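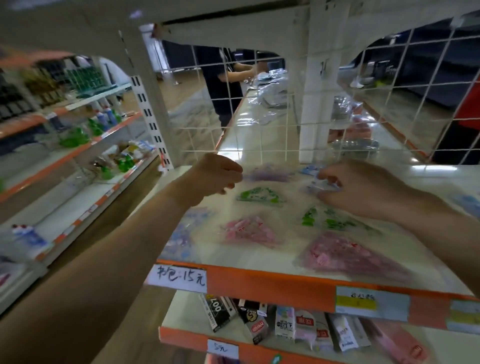

Opened by Kiyoshi Morikawa
Assigned to: Darragh Cullinane
Component: perception / hand-object association
Status: Closed, fix merged
Watching: Áine Ó Dálaigh, Casimiro Tejada

Summary
Grasp target jumps between neighboring bags on shelf clips. Held-object ID is not stable when the items are in clear bags on a plastic-covered shelf.

Kiyoshi Morikawa, original report
I am running the Tustaso labeler over the shop shelf clips so we can train the pick policy on them. On the attached clip the right hand is closing on the small light-blue packet. The labeler gives the right hand the correct packet for a few frames, then switches to the pale blue bag at the right end of the shelf, then back. The left hand has the same trouble with the pale purple bag just past its fingertips. It gets marked as held before there is any contact I can see.

Expected: right hand associated with the light-blue packet from first finger closure on. Left hand "near" the purple bag until contact.
Got: right hand target changes 3 times in 40 frames. Left hand goes to "held" early and stays there.

Boxed goods on the shelf below do not show this. Neither do bottles on the next unit over.

Steps to reproduce
1. Check out the current labeler branch.
2. Load the shop shelf config, default thresholds.
3. Run on the attached clip with the overlay on.
4. Watch the target ID column for both hands.

Darragh Cullinane
Reproduced on my machine, same switches at the same frames. Can you send the mask dump as well as the overlay? The overlay draws the smoothed boxes and hides what the segmenter is doing.

Kiyoshi Morikawa
Mask dump uploaded next to the clip.

Darragh Cullinane
Thanks. Two separate things are going on.

First, the segmenter is merging bags. The clear plastic over the shelf and the clear bags both throw highlights, and the mask for a bag leaks across the highlight into the next one. When the light-blue packet and the pale blue bag get one mask, the tracker has to pick an ID for it, and it picks whichever had the larger area in the previous frame. That is the jump.

Second, the early "held" on the left hand comes from the contact rule. It fires when the fingertip box overlaps the object box, and it does not check depth. A partly curled hand in front of a bag will pass that test every time.

I tried raising the mask confidence. It stops some of the merging but drops the green-patterned bag in the middle of the shelf completely, so I do not want to ship that.

Áine Ó Dálaigh
Is color any use here? The two items are both blue but they are not the same blue.

Darragh Cullinane
A little. I added a color histogram to the tracker cost and the jumps on this clip went from 3 to 2. Helps more with the pink bags against the green ones. Not enough alone.

Casimiro Tejada
Please check the price cards too. On the Trirnarska run I had the card reading 书包:15元 come up as a graspable object. It is a white handwritten card on the orange strip, and the labeler treated it as an item on the shelf. If the left forearm passes over it the tracker will try to hand it an ID.

Darragh Cullinane
Confirmed, it is in the candidate list here as well. The "5元" card on the lower strip is also in there. I will mask out the strips. The orange is easy to find and every card I have seen in this set sits on it.

Kiyoshi Morikawa
One more from the same clip, low priority. The person in the dark shirt behind the wire grid is being picked up as a third actor. No hands assigned so far, but the actor count in the metadata is wrong.

Darragh Cullinane
Separate ticket please, that lives in the person filter and Gearóid Heffernan owns it.

Kiyoshi Morikawa
Filed and linked.

Darragh Cullinane
Patch is up for review. Changes:

- Target ID is locked when the fingers start closing and is only released when the hand opens again or the object mask is lost for longer than the timeout.
- Contact rule now needs box overlap plus a depth match between fingertip and object. Overlap alone gives "near".
- Merged masks are split using the last clean masks before the merge.
- Color histogram stays in the tracker cost with a low weight.
- Shelf strips are excluded from object candidates. This is a config flag, on by default for shelf scenes only - Drummond has tabletop clips with an orange mat and it would eat half the table.

Áine Ó Dálaigh
Reviewed. Lock timeout was hard-coded, I asked for it to go in the config. Otherwise fine.

Darragh Cullinane
Moved to config. Default is 240 ms.

Kiyoshi Morikawa
Reran on the attached clip. Right hand stays on the light-blue packet, no switches. Left hand stays at "near" on the purple bag until the depth check passes. Both price cards are gone from the candidates.

I also ran the rest of the shelf set. Two clips still merge masks, both where the clip starts with the hand already over the bags, so there is no clean mask to split from. I am skipping those in the training list for now.

Darragh Cullinane
Fine by me. We could run the tracker backward from the end of the clip for those, but that is a bigger change than I want in this ticket. Added to the February list.

Casimiro Tejada
Merged. If you have cached labels from the old build, delete the cache folder before you rerun. The version check does not catch this one and you will get the old IDs back.

Closed by Darragh Cullinane. Linked: person filter counts people behind shelving as actors (open, Gearóid Heffernan).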